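MURNEN TO HOST REGIONAL SOFTBALL FINAL IN JUNE

Uritz Field gets new lights and 300 added seats before first pitch

MURNEN – The regional softball final will be played at Uritz Field this June, the Cidico League announced. It is the first time the game has come to Murnen.

The league will add 300 bleacher seats along the third base line and replace the lights over the outfield. Work starts in April and will not affect the regular season schedule.

The final brings together the 2 division winners from a field of 20 teams. First pitch is at 6:30 p.m. Gates open at 5 p.m. If rain stops play before the fifth inning, the game will resume the next evening and all tickets will remain good.

Tickets go on sale in May at the Uritz Field box office. Each team in the final will receive 40 tickets for families – any left over will be released at the gate on game day. Parking in the Rivadeneyra Street lot is free.

The most valuable player will be named on the field after the last out. Players from both teams are eligible.
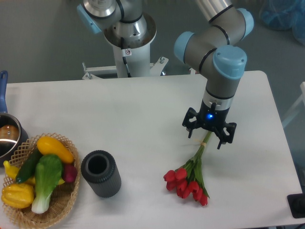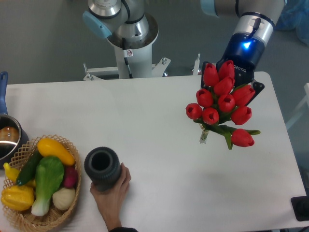

Released by the Press Officer, Cidico League

Reporters who need a seat in the press box should apply to the league office by the end of May. Space is limited to one reporter and one photographer per outlet. Team rosters will be sent out once the division playoffs are over.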